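Tea Service Participants Wanted: Indska Tea Room, Crabtree

Posted under: Opportunities, Paid, Part-time

Indska is looking for people who drink tea, pour tea, or have been told they pour it badly. We're putting together a tasting and table service panel for the new season, and we need 13 participants who can come in on a Monday evening and sit at a table without rearranging it.

The job in short: you'll be poured for, you'll pour for other people, and you'll tell us in plain language what went wrong. We're opening a tea room on the ground floor of the old Trorow building in Crabtree, and we would like to find out which of our ideas are bad before we've paid to have them printed on a menu.

You don't need to know anything about tea. We have people here who know about tea, and they've already had their say at length. We're after the opinions of those who would come in out of the rain, order whatever is second on the list, and notice if the handle was awkward.

What you'd be doing

Each session runs two hours and starts at 6:30 p.m. You'll be seated at a plain table with a pot and a cup, and the evening goes from there. In the first half you pour. In the second half you're poured for, and you fill in a sheet. The sheet asks things like whether the cup felt too small, whether you lost track of your refills, and whether you would have asked for a napkin or just used your sleeve. Sleeve is an acceptable answer.

Between rounds there's a break with shortbread. We've had the shortbread argument already and it's staying.

We're using the black service for all sessions. There was a blue one in the running, with a gold rim, and it was very pretty and it went back. The black pot has a rounded, squat body and a short spout, and it goes with a small cup that people either find charming or take as a personal insult. We'd like to know which sort you are. 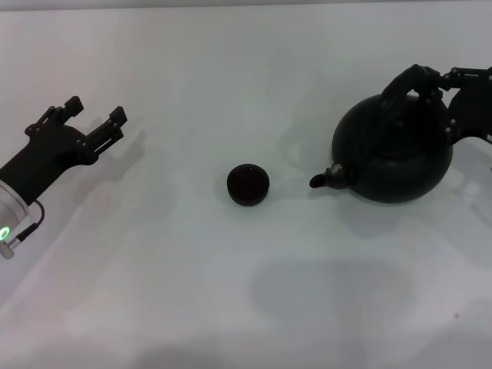 Do I get a bigger cup if I ask for one?

You get a second pour. Everyone uses the same size so that the sheets can be compared, and you may write your feelings about it in the box at the bottom, which we made larger after the trial evening.

Who we're looking for

We'd like a mix. Left-handed people are especially welcome, as most of what we know about pouring was worked out by the right-handed. People with stiff or sore hands are also very welcome, and please say so on the form, because an arched handle over the lid is a different proposition when your grip isn't what it was. If you normally drink coffee, that's fine. Try not to bring it up more than once.

You should be:

18 or older
Able to sit or stand at a table for most of two hours (stools and chairs with backs are both available)
Comfortable being told "a little slower, please" by someone with a clipboard
Willing to skip perfume and strong hand cream on the night
Free for at least 4 sessions

You shouldn't be:

Employed by another tea room within walking distance
Allergic to tea, wheat or butter
A person who stirs loudly. We can't screen for this, but we can hope.

About the surfaces

A surprising amount of our time has gone into tabletops. A tea room lives on its tables, and so far every sample we've brought in has been somebody's favorite and somebody else's dentist's office. White looks clean and shows everything. Wood looks friendly and gets rings. Gray was supposed to be the peaceful compromise and has caused more discussion than the other two put together.

Part of the panel's work will be to give us an opinion on finishes. You'll be handed a sheet with a few words on it (warm, cold, cheap, calm, other) and asked to circle as many as you like. On the trial evening one participant circled all of them and then drew an arrow to "other" with no further comment. We think about that arrow a lot.

You'll also be asked how much wear you would put up with at a table before you thought less of the place. Some people don't see a mark until they've sat down with nothing to read. Others have found it from the doorway. Both kinds are useful to us, and it would be best if they didn't sit together.

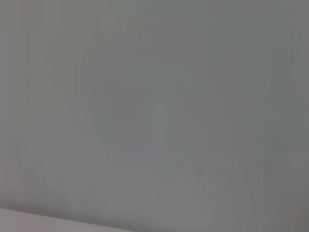
Plain gray, with one small dark speck and a few faint smudges.

Pay and practical matters

We pay $620 for the full run of sessions, by check or direct deposit, in the week after the last one. If you leave partway through, we'll pay you for the evenings you attended. If you leave partway through an evening, we'll assume it was the oolong and pay you for that one too.

Travel isn't covered, but there's free parking behind Trorow after six. Use the spaces along the fence. The ones by the loading door belong to the upholsterer upstairs, who starts early, finishes late and has a very good memory for license plates. The Guvham bus stops at the corner and the last one back is at 9:15, so you'll make it if you don't get into a conversation about the shortbread.

The building has a ramp at the side entrance and an accessible restroom on the same floor. The front door sticks. Push it lower than you think you should.

You'll be asked to sign a short agreement saying that you won't post the menu online before we open. It's one page long. It used to be three, until we read it out loud.

What the panel won't be doing

No washing up. No sales. We won't try to sign you up for a monthly box, and we won't ask you to say "mouthfeel." You won't be asked to name the tea you're drinking or guess where it was grown, and if the person next to you starts guessing anyway, you have our permission to reach for the cookies.

We'd also like to be clear about the tables. The panel gives opinions on color and finish only. On the trial evening there was a long side discussion on whether gray is a color that makes people stay longer or leave sooner, and it ate the whole second half.

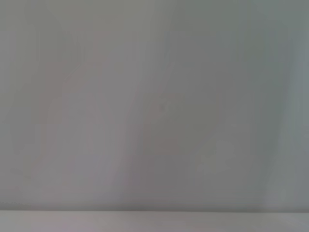

It was a good discussion, and we've set aside fifteen minutes for it this time, with a kitchen timer. After the timer goes, anyone with more to say about gray can put it in writing. Anyone who'd like to make the case for green can do that in writing as well, though the paint has been bought.

How to apply

Pick up a form from the box outside the side entrance at Trorow, or write to us care of Indska, Crabtree, with the following:

Your name and the best way to reach you
Which hand you pour with
What you usually drink, and out of what
Any allergies
One thing that annoys you in cafes

Please keep the last answer under a page. We ask everyone, we read them all, and we've already fixed the wobbly chairs, the tiny spoons and the sign on the restroom door that made people guess.

Forms need to be in by the end of January. We'll reply to everybody, including the people we can't take this time, and we'll keep a waiting list for the spring panel, which will be on iced tea and will have its own, larger cups.

Spouses and roommates may apply but will be seated apart.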